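Teaching the tube rack task, by hand

Posted Dec 11, 2021

I said I would write up what we do at the bench once I had enough sessions behind me to say anything useful. As of this week I have 148 recordings of the same small job, which is moving capped test tubes in and out of an orange rack. The robot will have to learn it from those.

There's no script. You put on the black gloves, somebody checks the straps, and you do the task while the controllers on the backs of your hands report where they are. Satish Vashisht wrote the recording software and calls it Prandon. It starts on a voice command, so I don't have to touch a keyboard with the gloves on.

I begin most takes with a hand at each end of the rack and hold still for a second. Satish wants a clean start point in the data. My first 20 takes didn't have one and we threw them out.

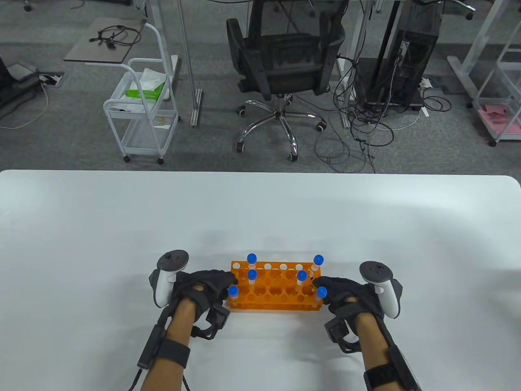 Six blue caps in the rack, one hand at each end.

The controllers are light but you do notice them. They stick up past your knuckles, so you can't bring your hands close together without knocking the rings. I learned to come at the rack from the sides. Zahira Kusuma comes at it from the front and gets fewer bumps than I do, but her wrists are sore by lunch.

We also mix up the layout between takes. If every tube always stands in the same hole, the robot learns that hole and not much else. So the rack gets turned a little, the number of tubes changes, and sometimes one is lying on the table.
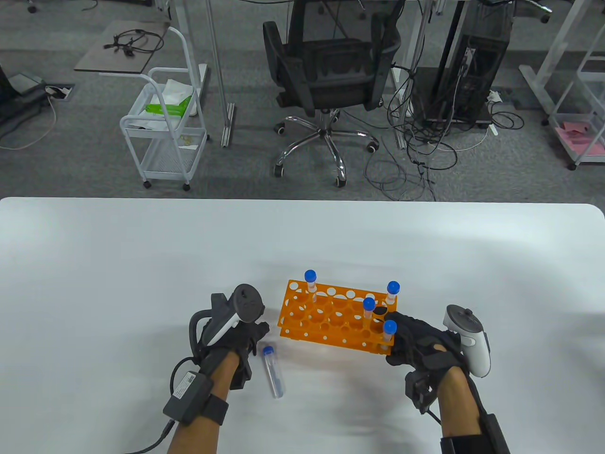
The other camera

Most of what we record is from head height, which is close to what I see myself. We also have a view from a hand-held gripper, and I didn't expect to care about it. Then Marlina Chong sat me down to label clips from it and I changed my mind. It comes in close and at odd angles, and you can see the rack's side panels and the gloves on top of it much better than you can from above. 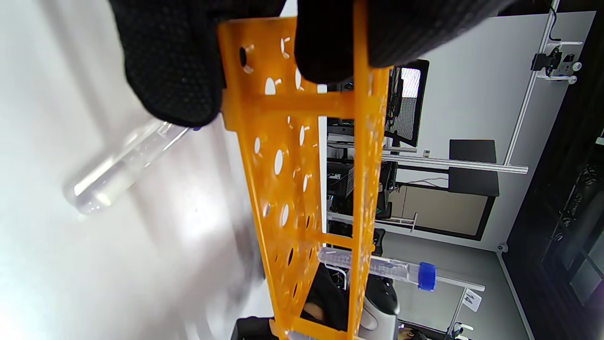

The gripper's view of the rack, with both gloves on it.

Labeling is slow work. I got through 55 clips in one afternoon and my eyes were done. For each one I mark when a hand touches a tube and when it lets go. The clear plastic is hard to see against the white table, so I mostly go by the caps.

Two tubes at once is the part I still find awkward. Holding one in each hand with the palms up feels like carrying eggs, and I have to think about my thumbs. 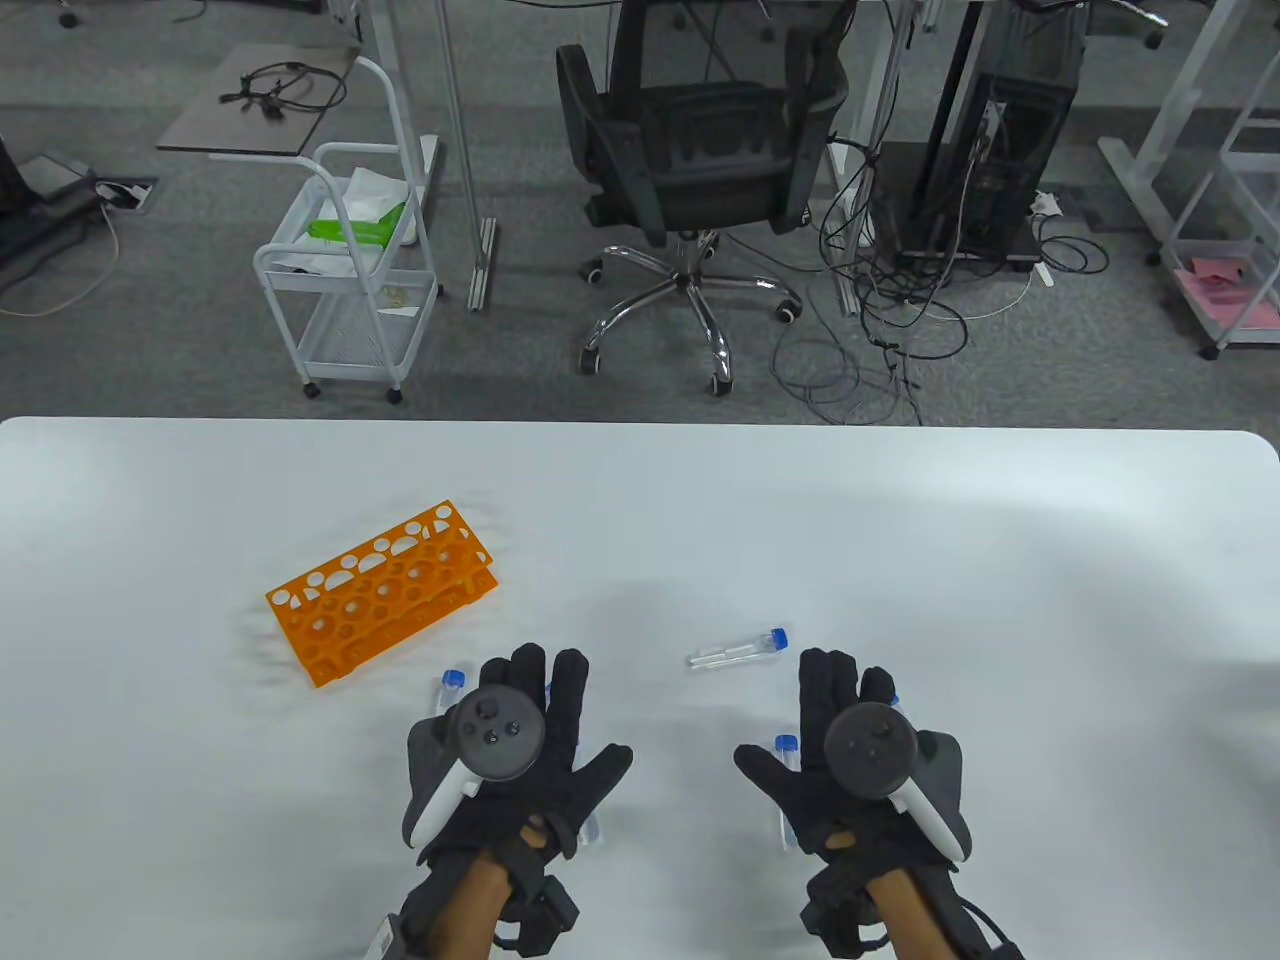

Empty rack, a tube in each hand and one on the table.

Satish would like 1470 takes before he trains anything serious. Zahira and I are splitting the next batch, and I'm asking for a lower chair before we start.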